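Kalero nesting storage bins, translucent, set of assorted colors: long-term review

Category: Storage and sorting
Tested: one classroom term, ending in August

The Kalero bins are injection-molded open-top containers with a rounded rim and no lid. I bought them from Stulelmont to replace cardboard trays that had gone soft at the corners. Most of the contents are studded building blocks, with some wooden beads and a quantity of loose card.

Wall stiffness is adequate. With a full load of blocks the long sides bow outward slightly when the bin is lifted by one edge, and return to shape when it is set down. Lifting by both short ends removes the problem. The rim is turned over and has no sharp flash on the outside. On one bin there was a small burr at the injection point underneath, which scratched a painted shelf before I noticed it. I took it off with a utility knife and 4 strokes of a fine file.

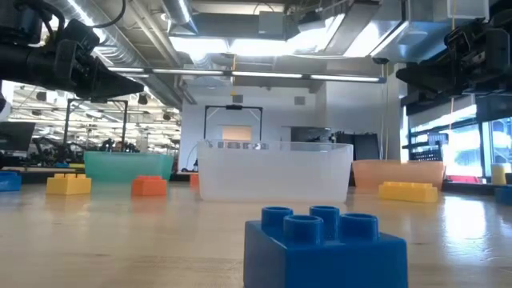

Hanane Belhaj wrote in to say that her burr was in the same spot, and that hers also rocked on a flat counter until she trimmed it. She asked whether the colored ones shrink differently from the white. I measured both at the rim and the base and could find no difference with a steel rule. Anything finer than that would need calipers.

Nesting is the weak point. The taper is shallow, so an empty stack comes out compact, but the bins grip each other. After a weekend stacked under a box of paper, two of them took a hard twist to separate. A strip of felt inside the rim cures it and costs a little stack height. The Tapia bins I used previously have molded stops at the corners and never stuck.

Cleaning is simple. The inside corners are generously rounded and a damp cloth reaches all of them. Dry-erase marker comes off the outside wall completely. Permanent marker leaves a shadow, even with alcohol, so label with tape. Paper labels lifted at the edges within 30 days; vinyl ones have held.

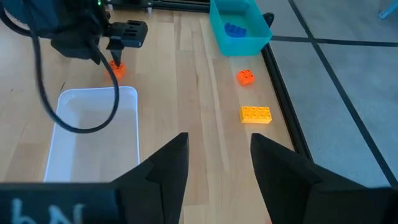

Visibility through the wall is limited. You can tell a full bin from an empty one across a room, and dark contents from light, but small parts cannot be identified without looking in from the top. Buyers who want to read the contents from the side should look at the clear version, sold separately. It shows scratches sooner and seems slightly more brittle at the rim, though mine has not cracked.

Noise is worth a mention. Hard blocks dropped into an empty bin are loud on a bare tabletop. A sheet of shelf liner in the bottom brings this down to a tolerable level.

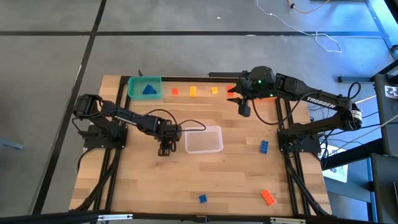 Clear bin at the middle of a butcher-block top.

Against the Clustbridge equivalent, the Kalero has the better rim and the worse nesting. Price is close enough to ignore. I would buy the Kalero again for bins that stay out on a table, and the Clustbridge for bins that are stacked away every night.

Rating: 4 out of 5. One point off for nesting.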